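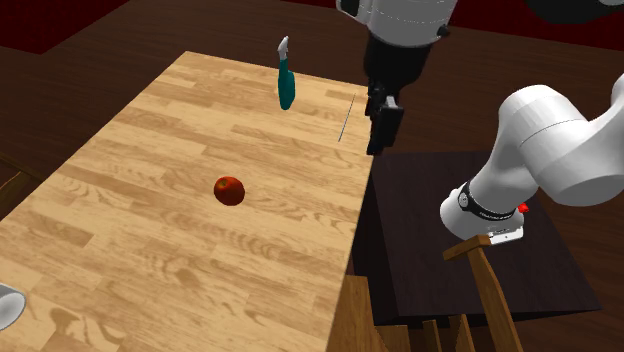 19 Mar 2026

Up early and at the house before the heat came on. Spent the first hour on the dining room ceiling with a flashlight held flat against the plaster, looking for the old cornice line. It is there on three sides. On the fourth, over the pass-through, someone took the cornice down and skimmed over the scar, so I will have to guess at the return or copy it from the other end of the room. Copying is safer.

Yuzuki Tanabe came by mid-morning to look at the stencil work in the front hall. She put a damp cotton swab on the brown band, let it sit, and got a little of the red underneath. She thinks the brown is a distemper and will wash off if we go slowly. The red is probably oil and should stay put. She did a patch the size of a playing card next to the coat closet and we left it to dry. There is a leaf pattern in it, quite coarse, with the bridges of the stencil left unfilled. I had been told the hall was plain paint all the way down, so I was glad I hadn't started sanding.

She wants 5 days for the hall if we do the whole band, less if we only uncover one wall and repaint the rest to match. I said the whole band. I will have to find the money somewhere else, most likely by leaving the upstairs landing alone until next year.

Called Olivares about the plaster molding. The quote is 838 for the cornice run, not counting putting it up. They want a clean section to take a mold from, at least as long as my forearm, with the old paint off. That job is mine. I asked if they could work from a drawing and they said they could but the corners never sit right. They are booked through April and can cast in May.

Lunch in the car. Soup from the thermos and the last of the bread.

Went over to Steren in the afternoon to look at linoleum for the kitchen. They have a marbled green close to the piece we found under the stove, though the veining in ours is finer and runs one way. The man at the counter said the old sheets were made so the pattern went right through to the backing, and that ours would polish up if there were enough of it. There isn't. I saved what I could and put it flat under the spare bed. Took home two samples, the green and a dull brick color, and set them on the kitchen floor by the back door, where the light is worst. The green looks gray there. I will look again in the morning.

Paint next. The Stukon card has nothing as yellow as the scrape from behind the dining room radiator, so I mixed a bit by hand from ochre and white and kept notes on the lid of the jar. Too strong the first time. The second is close, but it dried a shade lighter than I wanted and I'll need to add to it before I send it to be matched. Linseed smell all over my coat.

Did the sums after supper. I set aside 3000 for the downstairs rooms and with the cornice, the hall and the kitchen floor I am going to be over. I could save 100 by stripping the picture rail myself, and I have the time. The Jurnuleo stripper takes the top two coats off but leaves the bottom one gummy, and it needs a second go and a lot of rags. Tried it on the offcut from the pantry. The wood under it is pine and was meant to be painted, so there is no point in going right down to bare.

Wrote to my sister to ask if she still has the snapshots of Grandmother's birthday. One of them was taken in the dining room and may show the wall above the rail. I remember a paper frieze with some kind of fruit on it but I was six, and I may be thinking of the neighbors' house.

Hands sore. Need new blades for the scraper, masking tape, a bag of rags. Yuzuki is coming back to look at the patch once it has had time to dry out, and I have to move the coat closet door before then.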